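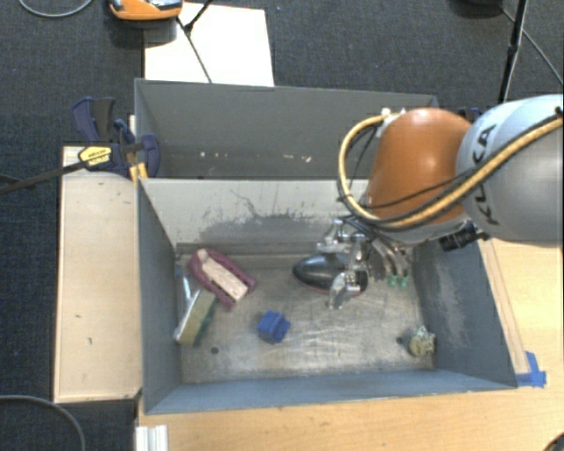
The sorting arm at the gray bin, Bickerstaff trial floor.

THE BICKERSTAFF REPORT
A short story

To the Directors of Zavwood Household Supply, from the Office of Trials, Wed 1 September.

The Office was instructed in February to determine whether the work of the returns room at Bickerstaff may be passed to a machine. The returns room receives what customers send back, and its clerks take each article out of a bin, decide what it is, and put it where it belongs. The position has been held for 15 years by Mrs. Glenys Faulkner, who was asked to attend the trial and to offer remarks where she thought them useful.

The machine was placed over a gray bin of mixed articles. It was given the name Bolska on the purchase order and is called Bolska in this report. The articles were chosen by Mr. Graham Cheetham of this Office, who wished them to be unlike one another. They included a dark, glossy article shaped like an egg, a maroon one shaped like a horseshoe, and a small bright blue one with stepped sides, for which the Office has no name.

On the first morning Bolska was directed to clear the bin. It went to the egg-shaped article, closed on it, opened, and closed on it again. Mr. Cheetham recorded this as a completed grasp. Mrs. Faulkner asked that it be recorded as two attempts, and the entry was amended.

The article was then raised, carried over the wall of the bin, and set down. The Office considers this a fair result. Mrs. Faulkner was asked how long she would have needed for the same task. She replied that she would not have started with that one, as it rolls, and that a person clears the flat things first and uses the room they leave.

Mr. Cheetham asked where in the training manual this was written. It is not in the training manual. The Office has since obtained the manual and confirms the point.

The horseshoe gave greater difficulty. Bolska approached it from above on 3 occasions and each time took hold of the pale piece lying between its two sides. Mr. Cheetham proposed that the pale piece be removed by hand so that the trial might go on. Mrs. Faulkner said that in her experience customers did not come in to remove the pale piece. The trial was halted for lunch.

In the afternoon the machine did better. It took the horseshoe by its rounded end, and several persons present made sounds of approval, which the Office has not attempted to record. Mrs. Faulkner was among them. She stood closer than the line on the floor permits and was asked to step back, and did so, and was presently found to be close again.

At the end of the day Mr. Cheetham put to her the question the Directors had put to the Office: could the machine do the work yet? She said it could do the lifting. She said that of the 2000 parcels received from Kokerville last winter, roughly 65 had held something other than what the label said, and in one there had been a wedding ring inside a glove. She wanted to know what Bolska would have done with the glove.

Mr. Cheetham said that it would have placed the glove with the gloves.

The Office recommends that the machine be kept on at Bickerstaff for lifting, and that Mrs. Faulkner be kept on for the remainder – the exact extent of the remainder to be the subject of a further report. She has asked that her chair be moved to the left of the bin, where she can see what it is about to pick up. The chair was moved on Tuesday.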